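De: Insaurralde
Para: lista Costura y Arreglos
Fecha: 15/07/2019
Asunto: Re: Re: lavar la tela antes de cortar, ¿sí o no?

Hola a todas y todos:

Perdón por el tocho que viene, pero es que este tema me toca muy de cerca y llevo desde mayo dándole vueltas. Copio el trozo del mensaje anterior al que contesto, para que no se pierda el hilo:

> Yo la verdad es que nunca lavo antes de cortar. Me da una pereza
> tremenda, y además la tela nueva tiene ese apresto que viene tan bien
> para marcar y para que no se mueva bajo la tijera. Llevo años así y
> solo se me ha encogido un pantalón. ¿De verdad merece la pena meter
> en la lavadora cinco metros de tela, secarlos, plancharlos y encontrar
> sitio para todo eso en un piso pequeño? Y otra cosa: los que laváis,
> ¿rematáis antes los bordes o la metéis tal cual?

Pues mira, en lo de la pereza te doy toda la razón. Yo vivo en un tercero sin terraza y cuando pongo a secar una pieza grande hay que pasar por el pasillo de lado. Pero a mí se me encogieron unas cortinas y desde entonces lavo hasta los forros. Eran para el salón, de un algodón que compré en la tienda de Plariver (la de la esquina, no la del polígono), con una caída de 230 centímetros ya con el dobladillo hecho. Las colgué, preciosas. En el primer lavado subieron lo justo para que se viera el rodapié entero y un buen trozo de pared. Saqué el dobladillo, les añadí una banda abajo y ahí siguen, con su banda, que las visitas creen que es un adorno.

Lo del apresto es verdad, se nota muchísimo al cortar. Lo que hago es planchar la tela con un poco de almidón en espray después de lavarla y queda casi igual de firme. No hace falta empaparla, con una pasada por el derecho y otra por el revés me vale. Eso sí, en telas oscuras probad antes en una esquina, que a mí me dejó una vez un cerco blanquecino en un azul marino y tuve que volver a lavar.

Sobre los bordes: sí, remato siempre. Un zigzag ancho y feo, con el hilo que tenga puesto en la máquina, sin cambiar ni la bobina. Antes no lo hacía y sacaba del tambor una maraña de hilos que había que cortar con tijera. Para las telas muy abiertas, tipo lino, también me sirve coser los dos extremos entre sí y hacer un tubo, así se retuerce menos.
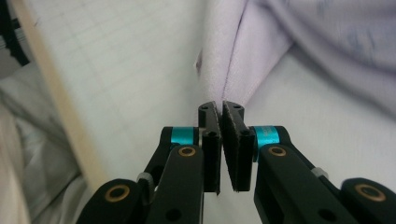
Otra cosa que he ido aprendiendo a golpes es que no todo se lava igual. La norma que sigo es lavar la tela como voy a lavar luego la prenda, ni más ni menos. Si va a ser una sábana, agua caliente y sin miramientos. Si es una blusa que acabará lavándose a mano, pues a mano, en la bañera, y me ahorro la lavadora. La lana no la mojo, le doy vapor con la plancha sin apoyarla y la dejo extendida toda la noche encima de la cama de invitados. Y las entretelas termoadhesivas, ni tocarlas, por favor, que hay quien las ha metido en agua caliente y ha tenido un disgusto.

¡Ah! Y comprad de más. Para las cortinas nuevas de la habitación pequeña pedí 400 centímetros por paño cuando las cuentas me salían bastante por debajo, y con lo que sobró hice dos fundas de cojín y una bolsa para el pan.

Por cierto, ¿alguien ha comprado retales por internet en Brurkivmont? Tienen un percal que me hace ojitos pero no ponen la composición por ningún lado, y les escribí hace días y no contestan. Si me decís que encoge mucho lo dejo correr.

Un abrazo, y contad cómo lo hacéis vosotros,

Insaurralde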